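발표자 노트: 음원 메타데이터 정비 사업 경과와 향후 과제
발표: Fadwa Shawky (Latuheru 음악자료실)
작성일 1/6/20

1. 인사 및 발표 범위

안녕하십니까. Latuheru 음악자료실에서 음원 기술 정보의 정비를 담당하고 있는 Fadwa Shawky입니다. 오늘 발표에서는 저희 자료실이 보유한 음원의 조성, 템포, 재생 시간, 발매 정보를 어떠한 기준으로 정비하였는지 보고드리고, 남은 과제에 대하여 의견을 구하고자 합니다.

저작권료 정산과 이용 허락 절차는 오늘 다루지 않습니다. 해당 사항에 관한 질의가 나오면 오후 분과로 안내할 것.

(첫 화면을 유지한 상태로 배포 자료 2쪽을 펴 달라고 요청)

2. 사업의 배경

저희 자료실의 음원 목록은 서로 다른 시기에 서로 다른 양식으로 작성되었습니다. 초기 목록은 음반 단위로 기술되어 있어 개별 곡의 재생 시간조차 확인할 수 없는 경우가 많았습니다. 이후 Illura 목록 체계를 도입하면서 곡 단위 기술이 가능해졌으나, 이전 기록은 변환 없이 그대로 이관되었습니다.

그 결과 동일한 곡이 두 개 이상의 기록으로 존재하거나, 하나의 기록에 서로 다른 판본의 정보가 섞여 있는 문제가 발생하였습니다. 방송용 편집본의 재생 시간이 음반 수록본의 기록에 입력된 사례가 대표적입니다.

정비 대상은 총 2,701곡이며, 이 가운데 399곡은 조성 정보가 전혀 없는 상태였습니다. 표 1을 참조해 주시기 바랍니다.

(표 1의 합계 행을 먼저 가리키고, 세부 행은 질문이 있을 때만 설명)

3. 조성 표기의 원칙

조성은 곡 전체에서 가장 오래 지속되는 중심음을 기준으로 표기하였습니다. 곡의 첫머리와 끝의 조성이 다를 때에는 주 조성을 먼저 적고, 전조 후의 조성을 비고란에 기재합니다.

나란한조의 판별은 이번 사업에서 가장 많은 시간이 소요된 부분입니다. 자동 분석 도구는 다장조와 가단조처럼 구성음이 같은 두 조성을 자주 혼동합니다. 저희는 Kekon 분석기로 1차 값을 산출한 뒤, 담당자 두 명이 각각 청취하여 확인하는 방식을 택하였습니다. 두 사람의 판단이 일치하지 않을 경우 해당 곡은 보류 목록으로 이관합니다. 현재 보류 목록에는 38곡이 남아 있습니다.

선법을 사용한 곡에 대해서는 장조와 단조의 구분을 강제하지 않습니다. 도리아 선법의 곡을 단조로 분류하면 검색에는 편리하지만, 연구 목적의 이용자에게는 잘못된 정보가 됩니다. 이러한 곡은 중심음과 선법명을 함께 적습니다.

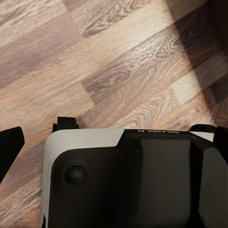
4. 템포 표기의 원칙

템포는 분당 박 수로 표기하며, 소수점 이하는 반올림합니다. 다만 원 자료에 소수점 이하의 값이 명시된 경우에는 그 값을 비고란에 보존합니다.

문제가 되는 것은 두 배 또는 절반으로 산출되는 값입니다. 같은 곡을 70으로 볼 수도 있고 140으로 볼 수도 있습니다. 저희는 악보가 있는 경우 악보의 박 단위를 따르고, 악보가 없는 경우 타악기의 기본 진행을 따르도록 정하였습니다. 타악기가 없는 곡은 화성이 바뀌는 간격을 참고합니다.

연주 중 템포가 크게 변하는 곡에는 단일 값을 부여하지 않고 최저값과 최고값을 병기합니다. 실황 녹음의 상당수가 여기에 해당합니다.

(예시 음원 재생. 음량을 사전에 확인할 것. 재생이 되지 않으면 설명 없이 다음 화면으로 이동)

5. 발매 정보

발매일은 최초 발매일과 소장 판본의 발매일을 구분하여 기록합니다. 연도만 확인되는 음반에 1월 1일을 임의로 입력해 온 종전의 관행은 폐지하였습니다. 연도만 알 수 있는 경우 월과 일은 공란으로 둡니다.

편집 음반의 경우 곡 번호는 소장 판본을 기준으로 하고, 원 음반의 곡 번호는 연결 항목에 기재합니다. Dullden 총서와 같이 여러 장으로 구성된 음반은 장 번호와 곡 번호를 분리하여 적습니다. 장이 바뀌어도 곡 번호가 이어지는 판본이 있으므로, 입력자는 반드시 실물의 표기를 확인하여야 합니다.

6. 검색 기능과의 관계

정비된 조성과 템포는 조화로운 연결이 가능한 곡을 찾는 검색에 활용됩니다. 현재는 같은 조, 나란한조, 딸림조 및 버금딸림조 관계에 있는 곡을 함께 제시하도록 설정되어 있습니다. 템포의 허용 범위는 이용자가 직접 지정합니다.

이 기능은 선곡의 참고 자료이며, 자료실이 특정한 연결을 권장하는 것은 아닙니다. 이 점은 지난 설명회에서 오해가 있었으므로 천천히 말할 것.

7. 향후 과제

첫째, 보류 목록의 처리 기준을 확정하여야 합니다. 외부 자문을 거치는 방안과 두 가지 조성을 모두 표기하는 방안이 검토되고 있습니다.

둘째, 입력 지침의 개정입니다. 현행 지침은 7개 항목으로 구성되어 있으나 선법과 가변 템포에 관한 규정이 없습니다. 개정안은 8월에 회람할 예정입니다.

셋째, 조율 기준음이 다른 녹음의 처리입니다. 고악기 녹음은 실제로 들리는 음높이와 악보상의 조성이 반음가량 차이 나는 경우가 있으며, 현재는 악보상의 조성을 우선하고 있습니다. 참석하신 기관의 처리 사례가 있다면 공유를 부탁드립니다.

(질의응답으로 전환. 표 1을 다시 띄울 것. 개별 음반의 오류 제보는 접수 양식으로 받는다고 안내)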